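Perncombe : les grandes tables blanches de la salle de travail sont en service

14 décembre 2018

La médiathèque de Perncombe informe ses usagers que le réaménagement de la salle de travail du rez-de-jardin est achevé. Les anciens pupitres inclinés, devenus instables, ont été retirés au profit de larges tables à plateau blanc, destinées à la consultation des documents de grand format et au classement des dossiers. Les bureaux en bois clair ont été conservés et restent affectés au travail sur ordinateur.

L'opération, confiée à l'entreprise Sharifi à l'issue d'une mise en concurrence, a duré 13 jours ouvrés. Son coût s'établit à 2 117 euros pour le mobilier, livraison comprise. L'association Rerum, qui assure le suivi du fonds local, a contribué au choix des plateaux. Elle souhaitait une surface claire et unie, sur laquelle une reliure abîmée ou un feuillet isolé se repère sans peine.

Le nouveau mobilier doit également faciliter le récolement du fonds Zerness, qui compte quelque 1 799 pièces : brochures, registres, plans pliés et correspondances. Jusqu'à présent, ces documents étaient examinés dans le couloir des réserves, sur une desserte trop étroite pour que deux volumes y soient ouverts côte à côte. Le récolement se poursuivra en janvier, sans fermeture de la salle au public.
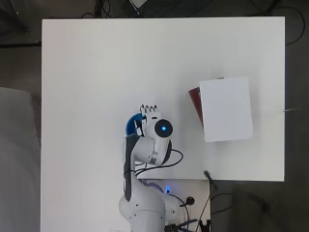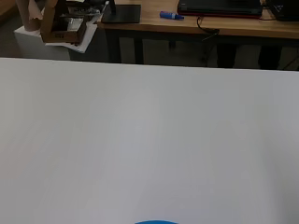

Le plateau blanc, dans la salle de travail.

La longueur des tables était attendue, mais leur teinte ne fait pas l'unanimité. Dans un message adressé à l'accueil, une lectrice estime qu'un plateau blanc fatigue la vue en fin de journée et qu'un gris moyen aurait mieux convenu à la lecture prolongée. Elle demande en outre que des sous-main de couleur foncée soient proposés à ceux qui le désirent, et que l'on garde quelques places aux bureaux en bois pour les personnes qui lisent sans ordinateur.

La direction a pris acte de ces observations. Des sous-main seront disponibles sur demande dès la reprise de janvier. L'affectation des bureaux en bois sera réexaminée au printemps, au vu de la fréquentation.

Il est rappelé que les boissons, les encres et les colles ne sont pas admises sur les nouveaux plateaux. Les sacs doivent être déposés au vestiaire. Les documents de grand format se consultent à plat, un seul à la fois, et sont remis au personnel avant toute nouvelle demande. Les usagers qui souhaitent disposer d'une table entière sont invités à la réserver au moins 2 jours à l'avance, à l'accueil ou par téléphone. Les horaires d'ouverture de la salle demeurent inchangés.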